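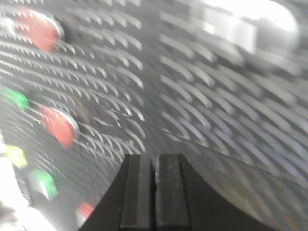
Gripper at the perforated board, panel area, Grollura plant.

Clurkar Controls: Automation Working Group
Minutes of the regular meeting, Grollura plant, training room
25 August 2021 | By Marcy Tolland
4 min read

Present: assembly (four), panel test (three), maintenance (two), stores (one), human resources (one), plant manager in the chair. Apologies from the night shift lead, who sent written comments.

1. Previous minutes

Approved with one correction. Item 5 said the arm would be used on both shifts. It should have said the day shift only, until the night shift has had its training. The night shift lead had asked for this change in writing.

2. Report on the button and board work

Panel test reported on the first stage of the Grultum project. The arm has been running the press check, which used to be done by hand at the end of every build. It completed 2,000 presses in the period under review, of which 824 were on panels going to customers. The rest were on the practice panel.

Testers said the arm is slower than a person on a single panel. It does not need to stop, so the daily total comes out close to what it was. Two of the three testers said their wrists were better at the end of the week. The third said she had not noticed a difference, and that she now stands more than she used to and would like a stool at the cell.

Maintenance asked who is responsible for clearing a stop when the arm halts partway through a panel. At present whoever is closest does it. Agreed that this is not good enough. Until the next meeting the tester signed in at the cell clears ordinary stops, and maintenance is called for anything that happens twice on the same panel. 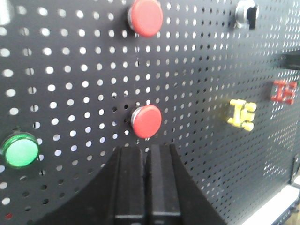
Marcy Tolland
Recording Secretary, Automation Working Group

Assembly raised the question of selector switches. The arm can press a button, but a switch has to be gripped and turned, and the program for turning is not finished. Testers are still checking every selector by hand after the arm is done. This means each panel is handled twice. Assembly said this should be counted as part of the job when the new times are set. The chair agreed that no new times will be set while hand checks are still needed.

3. Picking parts from the board

The second stage is for the arm to take plastic parts off a board and put them back. Trials have started. The engineer from Weerakoon, the integrator, was not able to attend and sent a short note, which was read out:

- Small parts are harder than large ones, and the approach to each one has to be taught separately.
- Light coming through the holes in the board affects what the wrist camera picks up. Weerakoon wants to try a shade behind the board before changing the software.
- The arm should be run at reduced speed until 300 picks in a row have been made with no drop.

Stores asked whether parts for the trial could be booked out in one lot. The trial has been taking them a few at a time from the open bins, and the bin counts have been wrong as a result. Agreed. Panel test will put in one request.

There was some discussion of who would teach the arm new parts once Weerakoon leaves. The plant manager said she would prefer it to be people who already know the parts. One assembler said he would be willing to learn but did not want to do it on top of a full day at the bench. Human resources will look at how many hours it would take and whether it needs its own job grade. 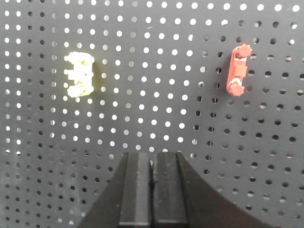
4. Jobs and training

Human resources repeated the commitment given when the project was announced: no one at Grollura will lose a job or a pay grade over the Grultum cell. Assembly asked for this on paper, with an end date or a statement that there is none. The night shift lead's comments made the same request. Human resources will bring a letter to the next meeting.

The overtime question was not settled. Several testers have relied on Saturday press checks for extra pay, and those hours have gone. The plant manager said she understood this was a real loss for some households. She will ask the main office whether the hours can be offered in assembly, where there is a backlog. No promise was made.

Training for the night shift will be in two sessions, held in paid time. The first covers starting and stopping the arm, and the second covers clearing a stop. Panel test asked that one of the trainers be a tester and not only someone from Weerakoon. Agreed.

5. Safety and housekeeping

Maintenance went through the walk-round list for the area. Loose cables are to be kept off the walkways, and clamps on the stand are to be checked by hand at the start of each shift.

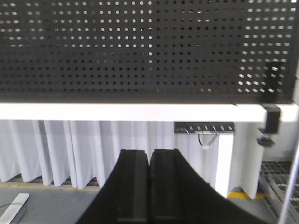
The check should go on the same sheet as the emergency stop test, so that there is one signature and one place to look. Maintenance will redraw the sheet. Testers asked for larger boxes, as the current ones are too small to write a reason in.

A question came up about visitors. Sales has been bringing customers to watch the arm, sometimes without warning, and testers do not like being watched while they clear a stop. Visits are to be arranged with panel test the day before.

6. Actions

Human resources: letter on jobs and grades; estimate of teaching hours.
Maintenance: new start-of-shift sheet; stool for the cell.
Panel test: single parts request to stores; name a trainer for the night shift.
Plant manager: overtime in assembly; reply from Weerakoon on the shade and on the selector program.

7. Next meeting

To be held in November, at shift change so that the night shift can attend. Comments on these minutes should go to the recording secretary before then.

Contact the working group | © 2021 Clurkar Controls | Back to top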